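**Ticket 529: second hand for Lenddale bench, spares + sleeves**
Status: open, waiting on quote

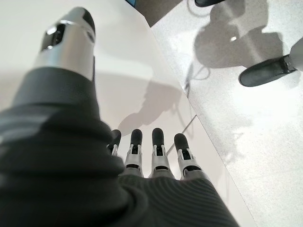 **Do we need to buy the full Fliltel service kit with the second hand, or can we order parts as we go?**

Order parts as we go for the first year. The kit is mostly tendons and a driver board we've never used. Put the money into fingertip pads and one spare thumb, keep the rest in the maintenance line.

---

**Log, newest at bottom**

9:10 am. Opened by Leandro Lucero. Budget sheet for October wants one number for the hand and everything that goes with it. Right now I have three numbers from two suppliers and none of them match.

9:40. Lokus quote came back. Hand is on it, wrist adapter is not. Adapter is a seperate line, 161 each. Asked if the old adapter fits the new rev. No answer yet.

10:25. Went through what we put on the current hand. Silver joints and thumb tip are bare, palm has the dark gray ribbed cover, thumb has the black knit one. Covers are NOT in the Lokus quote. Need to add. Tambunan sells them by the pair, won't split left/right.

11:05. Pads. Black tips on all four fingers, supplier only sells packs of 8. Two packs = enough until spring if we stay on tabletop work. If Lenddale moves to the metal parts, double it.

11:15. correction, thumb tip is a different part number. Don't put it in with the pads.

1:30 pm. Called Lokus about the adapter. Old one fits mechanically, connector is different. So either new adapter or a pigtail. Pigtail is cheaper but it's one more thing to come loose. Going with the new adapter unless someone objects.

1:50. Cable management. Current plan has zero dollars for it. Want covers for anything on the floor near the table, and a longer run so we can route behind the bench. Putting 1,262 in as a ceiling for adapter, covers, pads, floor channel and cable all together. Hand itself stays on the capital line.

2:35. Purchasing bounced it. They want the spare thumb on capital too becuase it has a serial number. Fine. Moved it.

3:20. Lead times:

| Item | From | Lead |
|---|---|---|
| Hand + adapter | Lokus | 6 weeks |
| Covers, pair | Tambunan | 2 weeks |
| Pads | Fliltel | in stock |
| Spare thumb | Fliltel | 4 weeks |

3:45. Pads and covers can go now, no approval needed. Sent.

**Still open**
- revised Lokus quote with adapter on it
- does warranty hold if we fit third party covers? asked Fliltel, no reply
- who signs for capital while the Lenddale lead is out

Leaving this open til the revised quote is in. Ping me here, not by email.

L. Lucero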